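How Do Computers Agree on a Shared List?

Imagine 15 friends who all trade stickers. Each one keeps a notebook, and every trade goes into every notebook. If you give Titileo 3 stickers, all 15 notebooks say so!

Grown-ups call this a shared ledger. A ledger is a list of who has what. Computers can keep one too, and each computer that holds a copy is called a node.

What if a notebook is wrong?

Say Bolturov's notebook claims he has 59 stickers, but all the others say five. The friends compare pages and go with what most of them wrote. Computers do the same thing, super fast. It's a kind of voting!

Try it at home

1. Give everyone a sheet of paper and five dried beans.
2. Pick silly node names. We used Udon and Khúc.
3. Trade some beans. Call out each trade so everybody can write it down.
4. Now one player secretly changes a number. Compare your sheets and see if you can catch it!
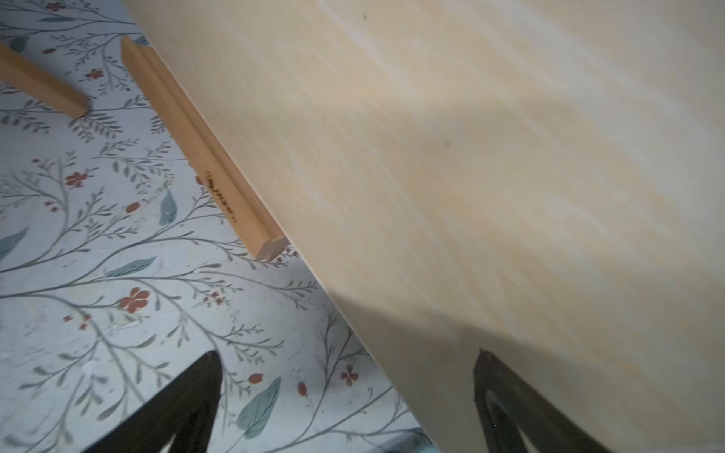
Words to know

Node: a computer that keeps a copy of the list.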